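About Wirkden

Wirkden started in March, eleven years back, on a living room floor, with a sack of offcuts from a furniture shop and two children who wouldn't come to the table. We sanded the pieces by hand that evening, and the next morning they were a farm, and then a train station, and by lunch we were already wondering whether other families might like a sack of their own.

We still make plain wooden blocks and not a great deal else. They come in 3 sizes, in small sets for home and in a 300-piece set for schools, and we leave them unpainted so that the color of the wood can do its work (and so that a block can be a loaf of bread one minute and a bus the next).

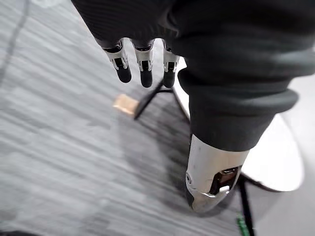 Floors matter to us nearly as much as the blocks do. Our playroom on Acuña Street is carpeted, and we chose that after a very loud first winter on bare boards! Families are welcome to come in, sit down, and build for as long as they like. At the end everyone helps put the blocks away, and there's always one more hiding somewhere, so please have a look by your feet before you go.

The bigger school set, which we call Hado, has 900 pieces and comes with 2 canvas bags. Fumisari, our lending shelf, lets a classroom keep a set for a whole term and swap it for another afterward. If you've lost a block or two along the way, write to us and tell us which size, and we'll gladly put replacements in the mail.

Page updated 15 Jul 2022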